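gripper bake-off thread, because I said I'd post results and then didn't for two months. sorry. coffee in hand, going fast

contenders: the Uibo two finger that came with the arm, and the Jidton fingers, longer, tapered tips, black, a bit bendy. same arm, same controller (Skurninen), same wrist cam. only the fingers change

what I wanted out of it: edge grasps. picking a thing up by its rim or wall and dragging or lifting it. bin handling basically. everyone shows you cubes. I don't have a cube problem

1000 attempts all up. 600 on rims and walls, 200 on flat parts lying down, 200 on soft stuff (socks, sponges, one very sad tea towel). split evenly between the two sets of fingers

ran it in the Clallerden shed, evenings mostly, started in February. log script crashed twice and I lost a night of data so those got redone. yes I now save to disk after every attempt. yes I should have from the start

first thing, mounting. Uibo fingers: four screws, done. Jidton: the bolt pattern is sliiightly off and I had to file out two holes in the adapter plate. aluminium's soft so no drama but it shouldn't be a thing at that price

second thing, controller. Skurninen lets you set grip force in percent of... something. manual doesn't say percent of what. I ended up squeezing a kitchen scale to work it out. 40 on the Uibo isn't 40 on the Jidton either, the longer fingers change the leverage, so re-do your calibration if you swap

rims. one finger outside, one inside, close on the wall. sounds easy. it's all approach angle. come in a few degrees off and the inside finger lands on top of the rim and shoves the whole bin away from you 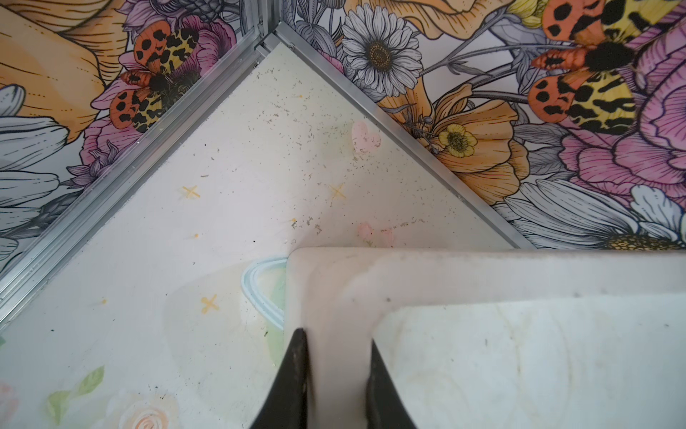 wrist cam, white tray, a finger each side of the left wall. pink and orange moth wallpaper courtesy of the work cell

that view is the whole argument for tapered tips imo. you can still see a decent stretch of rim past the fingers while they're on it. the Uibo ones are blunt and wide and on the same mount they cover the exact bit you're trying to line up with

and before anyone asks about the print – white on near-white is the hard part, not the flowers. tray against that tabletop has bugger all contrast. the edge detector loves a moth and hates a tray

what helped: dropping exposure a fair bit, so the rim gets a bit of shadow line. also masking out the wall panels. took me a week to try the mask. one line of config

slips: Uibo slips less once it's closed. the pads are grippier and flatter and the force goes where you want. Jidton tips flex on anything heavy and you get this slow creep down the wall of the bin. fine for an empty one. wouldn't trust it with a load of bolts

misses: other way around. Uibo missed a lot more on the way in. so pick your poison, miss early or slip late. I'd take the slip personally, you can watch finger width and re-grip. a miss usually moves the bin and then your pose estimate is rubbish

flat parts: both bad. Jidton can get a tip under a washer if you're patient. Uibo just pushes it round the table

soft stuff: basically a tie. tea towel survived

side note, keep your pads clean. dust and little fibres off the table get on the rubber and the friction drops right off. I wipe them down with isopropyl every 50 or so now. should've logged when I did it, didn't, so take the slip numbers with a grain of salt

camera: didn't change it for this but I'm itching to. wide lens is great for knowing where you are in the cell, pretty average up close where the fingers eat the bottom of the picture. might try tilting the braket back before I spend money

where I've landed for now: Jidton fingers stay on, with the Uibo pads cut down and glued to them. ugly. glue's curing as I type, will run 200 more on rims and see if the creep goes away

raw logs are going up once I've stripped the crashed runs out. column called grip_pct is the Skurninen number, see above re nobody knowing what it means

if you've got Jidton fingers on a different controller pls reply with your force settings, keen to compare

oh and the filed adapter plate, I'll post the drawing so you can cut teh holes right the first time. M4 clearance, slot them 2 mm wider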